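Search the help pages... Go

Tuvari Sign-In - Frequently Asked Questions

Print this page | E-mail a link

Updated Mar 10, 2021

What is Tuvari?
Single sign-on for Bisar accounts. One login, all your Bisar apps. Replaces the old password box from December.

Do I have to switch?
Yes. Old logins stop working 27 days after you get the notice e-mail. Check spam.

I never got a code.
Codes go to the phone number on file. Wrong number? Fix it under Profile - Security. Codes die after 4 minutes so dont wait around.
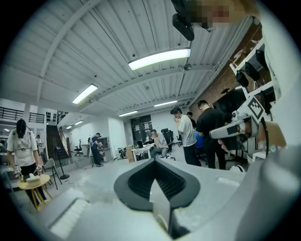 Under the white corrugated ceiling.

Can I use an authenticator app instead?
Yes, and please do. Text messages can be intercepted, apps are harder to mess with. Any app that does six-digit codes is fine.

"Redirect not allowed" - what now?
The return address doesn't match what's registered. Usually a missing slash at the end. Admins can edit it in the Brisetti console, under Clients.

What does error 196 mean?
Clock is off on your device. Turn on automatic time, try again.

And error 2466?
Session was opened in two browsers. Sign out of both, clear cookies, sign in once.

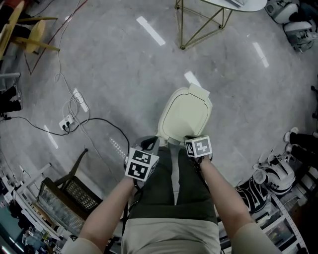 R. Levchenko
Support Documentation Editor

Is my password stored?
No, only a salted hash of it. Support can't read it and will never ask for it. If someone does ask, foward the message to us and change your password.

Lost my phone.
Use a backup code. No backup codes? Your admin has to reset you - we can't do it from here.

How do I sign out everywhere?
Profile - Sessions - End all. Takes a minute or two to reach every app.

3 comments | Share (12)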